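Notebook, proofing bench
01/05/2021

Carrying on with the reproofing trial. I left this for too long after February and the loose notes had started to go missing, so everything that matters is going in here and the scraps can be thrown out.

Where things stood. We had three wash-in products on the shelf and one spray. The Tosen wash-in is the one we have used longest. The Lendholm is thicker and needs shaking, and the Kurnik comes as a concentrate that has to be let down with water first. The spray is also Lendholm. The question was which to use on customers' printed shells, where the face fabric is often an ordinary polyester and the maker's label is either missing or unreadable.

Offcuts first. I cut squares from the same bolt end, washed them all in plain soap flakes, rinsed twice and dried them on the line overnight. Then one set per product, and one set left alone as a control. The control wetted out almost at once, as expected. Any finish it had from the mill went long ago.

Tosen, used as directed on the bottle: water stood up in good round beads on the first test. After a rub with the dry felt pad it still beaded but the beads were flatter and some of them stuck when the board was tilted. Gentle heat from the drum dryer brought it most of the way back. No change in the feel of the cloth. Slight smell when damp, gone by the next morning.

Lendholm wash-in: better beading than the Tosen before rubbing, much the same after. It left a faint bloom on the darkest squares, mostly along the folds. Wiping with a damp cloth moved it but didn't lift it fully. A second rinse at the end of the cycle would probably have avoided this. The instructions don't ask for one. I would not put a dark plain shell through it without trying a hidden corner.

Kurnik: uneven. One square from the set beaded well and its neighbour from the same tub had a wet patch in the middle. I think I didn't stir enough and the concentrate was still lying at the bottom. Repeat this one properly before writing it off. Use the tall jug for mixing, the short one doesn't give room to stir.

Lendholm spray: fine on the flat, poor round seams. It ran down and pooled above the stitching and I had to chase it with a cloth. Useful for cuffs and shoulders between washes, too fiddly for a whole garment. Do it by the open door, the fumes hang about.

Wash temperature. I had been running everything at the warm setting out of habit. The machine's dial can't be trusted, so I put the probe in the drum on an empty cycle. The cool setting is cooler than marked and the warm one is a good bit hotter. From now on the cool setting is for rinsing only and the wash-in goes on the middle one. I've put tape on the dial.
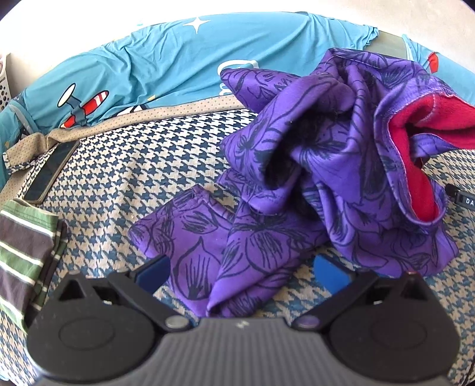 Drying is the part I'm least happy with. The dryer on low takes a long while with anything lined, and the outside feels finished well before the inside is. Pull the sleeves through and feel right down into the corners before calling it dry. Twice now I have hung something up in the evening and found it clammy in the morning at the pocket bags. Better to stop the drum halfway, turn the piece inside out, and run the rest of the cycle that way. For unlined shells it makes no difference.

Linings and proofing. Worth setting this down, as we keep having the same discussion. A wash-in treats everything in the tub, including a lining you would like to keep absorbent. On a thin mesh it hardly shows. On a brushed or fleecy lining it does: the inside feels slightly slick afterwards and takes up less damp from the wearer. For those, I'd rather wash as normal and spray the outside only, seams or no seams. It takes longer and we should charge for the time. A line about this needs to go on the price list.

Washing before proofing. I tried one set of squares dirty, straight from the rag bag, to see how much the cleaning step really matters. It matters a great deal. The proofer took in patches and there was no beading at all over an old grease mark. Fabric softener is the worst of the lot. The two squares I had rinsed in softener on purpose wetted out nearly as fast as the control, whichever product went on top. We need to ask at the counter what people have been washing with, and if it is softener, run two soap washes before anything else.

Soap drawer: scrape it out. It had a thick collar of old powder under the lip and that must have been going into every load. I cleaned it with the bottle brush and hot water. It should be done at the start of each week and I'll add it to the sheet by the sink.

Rub test. The felt pad method is too loose to compare one day with another. How hard you press depends on how tired your arm is. I have screwed a block to the back of the pad and put a weight of 155 g on it, and now it is drawn across the cloth by the handle with no pressing down. Results are closer together with the block, though it catches on anything with a raised seam. Flat pieces only. I'd like to make a narrower one for sleeves if there is any felt left.

Spray board. The board is still set at the same slope as before. The nozzle had a bit of scale in it and was throwing to one side, so the first few readings this morning are no good and I have crossed them out. Soaked it in vinegar and it is even again. Check the pattern on a sheet of brown paper before starting, every time.

Measures. Mixed up 2,000 ml of the Kurnik in the tall jug for tomorrow's repeat. Jug is labelled and standing at the back of the sink. Please don't tip it away. If it has settled, stir it from the bottom with the long spoon and leave it for a few minutes so that the froth drops before it goes in the tub.

Stock. Tosen is down to about 2 litres, enough for now but not for a busy spell. Sepúlveda have it in the large can and are cheaper per litre than the place we have been using, though the carriage takes back some of the saving. I've asked them for a price with the soap flakes on the same order. The Lendholm spray is nearly finished and I don't see a need for more than a single bottle to replace it.

What I would do today if a printed shell came over the counter: two soap washes, a full rinse, Tosen on the middle setting, spin on slow, low heat with a turn halfway. Spray only if the lining is fleecy. This may change after the Kurnik repeat.

Still to do
Kurnik again, stirred properly, same bolt end if there is enough of it.
Lendholm wash-in with an extra rinse, dark squares only, look for bloom along the folds.
One set through five ordinary washes and then back on the spray board. None of the above says anything about how long it lasts.
Zips. Two of the old sample zips felt stiff after the Lendholm. Try candle wax.
New felt.
Find the lid for the soap tub.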